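The Last Bus to Clostden

When my aunt died, she left me the key to a house I had visited only once, when I was 6 years old.

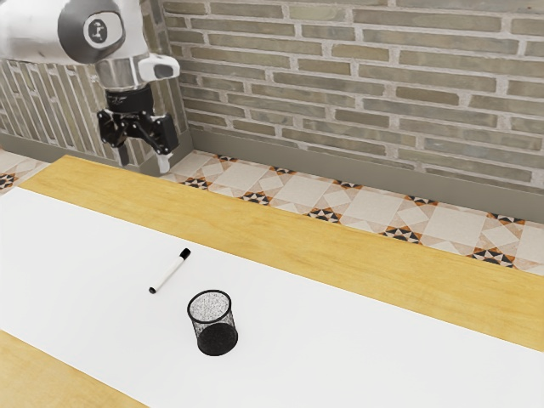 A marker and a black mesh pen cup on a long table, with a brick wall behind.

The key came in an envelope from a lawyer in Hosell. With it was a page in my aunt's handwriting, and the page had only one sentence: "Please go in April, when the river is high." She did not write why. She was a woman who gave instructions the way other people give sweets to children, quickly and without discussion.

I went in April. From Hosell there is a train to Praren, and from Praren there is a bus to Clostden. The bus goes two times in the day. I missed the first one, so I sat for five hours in the waiting room with a cheese sandwich and a newspaper that somebody had left. The crossword was already finished, but with many mistakes. I corrected it in the margin. I think my aunt would have liked this.

The driver of the second bus was a wide man with a scarf. He asked me where I was going, and when I told him, he looked at me in the mirror for a long time.

"To the house by the water," he said.

"Yes."

"You have her forehead."

After this he did not speak again until the last stop. There were no other passengers. It was raining a little, and the fields on both sides were so green that they looked almost black.

I remembered the house as very large. It was small. The door was blue — I had remembered it red — and the key did not want to turn. I pushed with my shoulder, as I had seen in films, and I fell into the hall together with my suitcase.

Inside it smelled of apples. There was a coat on the hook and a pair of boots under it, with the toes to the wall. In the kitchen the clock was still going. I made tea in the only pot I could find and I drank it standing, because it seemed to me not polite to sit down in her chair on the first evening.

Then I heard the river.

At first I thought that it was the wind. But the sound came from under the floor, low and even, and when I put my hand on the boards I could feel it. I took off my shoes. I walked slowly from the kitchen to the hall and from the hall to the bedroom, and in every room the sound was different. In the kitchen it was deep. In the hall it was nearly nothing. In the bedroom, near the window, it went up and down like a person who is telling a story in the next room, and you know the voice but you cannot catch the words.

I lay down on the floor there in my coat.

When I was 6, I had slept in that room for three nights. My mother was in the hospital and nobody had explained it to me. I had believed, all my life, that my aunt sat behind the door in those nights and talked until I fell asleep. I had told this to many people. I had even thanked her for it, in a letter, when I was already grown, and she had answered me about other things — the price of coal, a neighbor's goat.

I stayed on the floor until it was dark. Some time in the night I got up and took the blanket from her bed, and I moved the boots so that the toes were to the door. Then I lay down again in the same place and listened.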